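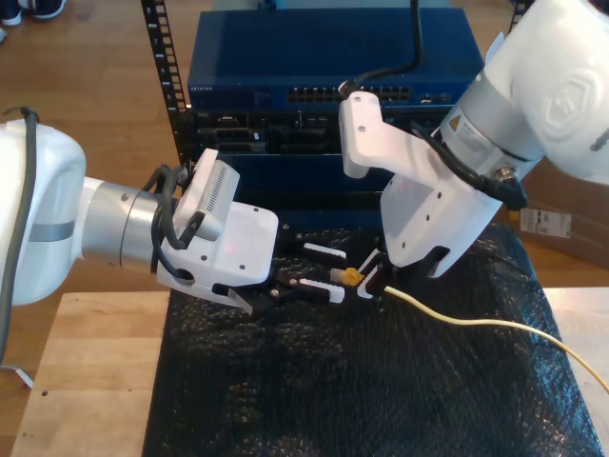 Prultham Recreational Basketball League
Minutes of the January planning meeting, held 5/7/18

The January meeting was postponed three times and kept its name out of respect.

Present: Lalit Srivastava (chair), Hòa Lâm (scheduling), Quang Châu (Moriarty), Định Nghiêm (Clodar), Lộc Bạch (minutes). Skulleo sent regrets and a list of grievances.

Meeting opened once Quang had finished his sandwich.

1. Previous minutes
Approved with one correction. Định did not "storm out" of the last meeting. He left at a normal walking speed and took the dry-erase markers with him. He has been asked to bring them back.

2. Money
Balance is $2,816. Gym rental for the summer session comes to $1,216, payable before the first game. Lalit asked if we could pay in two parts. Hòa said the gym stopped offering that after last summer, and looked at Quang. Full payment approved.
Referee fees outstanding from winter: $436. Approved. The referees have been very patient, considering what gets said to them.

3. Summer schedule
Hòa handed out a draft. Each team plays 18 games. Moriarty objected to having the late slot four weeks running. Clodar objected to Moriarty getting any early slots at all. Hòa offered the spreadsheet to anyone who thought they could do better. Draft adopted.

4. The Skulleo protest
Skulleo maintains that the winter semifinal should be replayed, as the shot clock stuck at 7 during the last possession. Their letter was read aloud in full, including the poem. Lalit pointed out that they lost by 22. Protest denied, 4 to 0, with Lộc abstaining on the grounds that his brother-in-law wrote the poem.

5. Rosters
Rosters freeze after the third week. Quang asked whether a player could be added later if he was "really tall." No.
Clodar still has two men wearing number 11. Định says neither will budge. They have until opening night, after which the scorer will credit all points to whichever one she likes better.

6. Technical fouls
Two in one game means you sit out the next one. This was already the rule. It was read out again, slowly, for Quang.

7. Other business
The ball bag is missing a zipper and four balls. Hòa will price a new bag. Định thinks he may have one of the balls in his car, next to the markers.

Next meeting to be set by email. Adjourned when the lights went off on their timer.

Minutes taken by Lộc Bạch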